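Thread: Does more home data help with soft objects, or just more homes?

plustotitz_fan
Read the Clodov writeup over the weekend. Their claim is that a policy trained on handheld gripper demos from 20 homes beats one trained on the same hours from 4 homes, and the gap is biggest on bags and cloth. I'm not convinced. Same hours, sure, but were they the same people doing the demos?

hstrickland
No, and they say so in the appendix. Each home had its own pair of operators. So "more homes" also means more operators, and you can't pull those apart from what they published.

Jinier
I think you're both being hard on it. Operator variety is part of what you get when you go to more homes. Who cares which one did it if the success rate goes up?

hstrickland
I care, because one is cheap and the other isn't. If it's the operators, I can rotate people through one apartment and skip the travel. And the test set was 30 trials per task, 5 tasks, one test kitchen. I wouldn't bet a budget on that.

Oh
Has anyone tried the split? Fixed operators, changing rooms?

igrewal
We started one in April. Isabelle here, I handle collection for a small group. Same two operators throughout, and the rooms and the clutter change. No result I'd defend yet. On the first pass the held-out room score barely moved, but the bag tasks were noisy enough that I'd believe either story. My bigger worry is that people quote hours and homes and never say what was lying around. A bare table in a new house isn't much of a new scene. For comparison, one of our rooms:

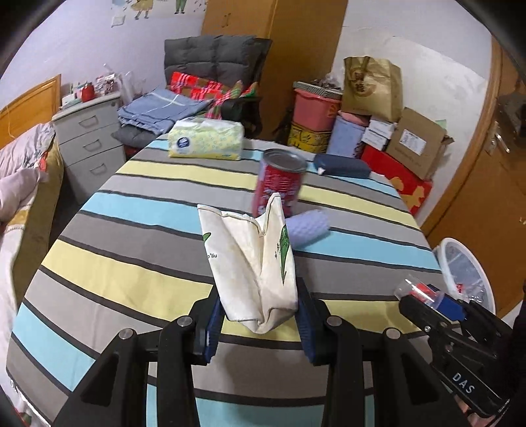
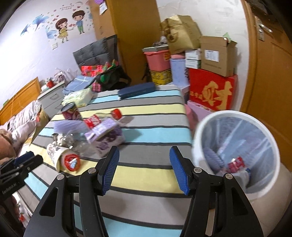

So when a paper says "home environment" I'd like to know if it means that or a cleared counter. Clodov doesn't report clutter at all. I wrote to ask and got a polite answer about a later version.

Jinier
Fair, but clutter is hard to score. What number would you put on it?

igrewal
I don't have a good one. Listing the objects per session would be a start — it's tedious, but we do it.

plustotitz_fan
Then 20 vs 4 tells me very little. Could be rooms, people, or junk on the table.

Jinier
It tells you the bigger set did better. You're asking one paper to do three.

hstrickland
I'm asking it to change one thing at a time. Isabelle, will you post the bag numbers even if they come out flat?

igrewal
Yes. Flat is what I'm expecting.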